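A table for everybody's cups

Bronisława Laskowska keeps the drinks table at Vetard, a shared workshop building where people from several small firms have their desks. I visited her in June, in the hour before lunch, to ask how a place with so many tea and coffee drinkers stays in order. She answered my questions slowly and often stood up to show me something with her hands.

She came to the building when it was still half empty. In those days, she told me, the cups lived on window sills and on top of the printer. "I found one in the post tray," she said. "It had been there long enough to have a second life." So she asked for a table, and she asked for a white one.

"People told me white is not practical, you see every drop," she said. "But I want to see every drop. On a dark table you put your sleeve in the coffee from yesterday." The table is from Illance, a firm which makes furniture for studios, and she chose the model with a curved cut in the near edge. She likes to stand in the curve when she wipes, so that her arm reaches further to the back.
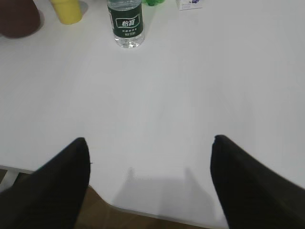
The white table at Vetard, with the curved edge and the wooden floor.

I asked how she cleans it. She uses warm water, a little washing-up liquid and a cotton cloth, and after that a dry cloth. No spray. Once a month she takes everything away and washes the top from the wall to the front. It takes her 13 minutes if people leave her in peace, and they usually do not.

The rule for the table is simple. Mugs which belong to a person may stay. Bottles may stay until they are empty. Plates may not stay at all, because plates bring forks, she explained, and forks bring a whole kitchen. She once wrote these rules on a sheet of paper, but the sheet became wet and she did not write it again.

Last winter she made a list of all the mugs in the building, and the number was 106. "For a building where 3 people wash up," she added. Everybody had to take the extra ones home or give them away. Most of them went to the Atier market, which sells second-hand kitchen things near the station, and a few came back to the building later, bought by new tenants who liked the colours.

What remained is a mixed company. She never wanted a matching set. With a set, she said, all the mugs look the same and each person believes that the dirty one is somebody else's. With different colours there is no discussion. There is a white one, a terracotta one, a dark grey one, a big black one with a thin gold line at the rim, and everyone in the building can tell you whose it is.

The bottles are another matter. They stand between the mugs as long as they need – cola, a green soda, a Nescafé – and she does not try to put them in a straight line any more. "I did it for one year," she said. "Every morning like soldiers, every evening like a party."
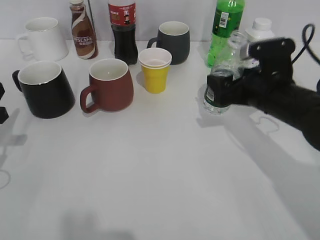
Chalerm Thaweesak does not agree about the bottles, and he told me so when he stopped for a glass of water. In his opinion cold drinks belong in the fridge, and a table for mugs should be a table for mugs. He said that at Rungrueang, where he worked before, the bottles had a shelf of their own and the mugs hung on hooks, and in four years not one was broken. Laskowska listened to this politely. She has heard about the hooks before. "Hooks are good if the handle is good," she answered him. "Half of our handles are too thick."

He asked her also to think about the guests, who never know which cup they are allowed to take. On this point she agreed with him, and she told us what she had decided.
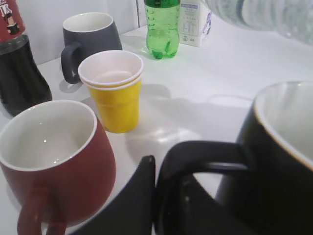 Guests were for a long time the difficult part of her work. A visitor does not want to use a stranger's mug, and a tenant does not want to find a stranger's lipstick on his own. She tried glasses, but they broke. Now the yellow plastic cups are for visitors, and she keeps them one inside the other, near the red mug, where the bright colour is easy to find. They are light and they survive a fall, and she says that children like them too. For the open evening, when the building receives 400 people, she borrows more cups and counts on everyone to drink quickly.

Before I left I wanted to know if she has a mug of her own on the table. She has not. Hers is in the drawer of her desk, wrapped in a tea towel, and she washes it herself.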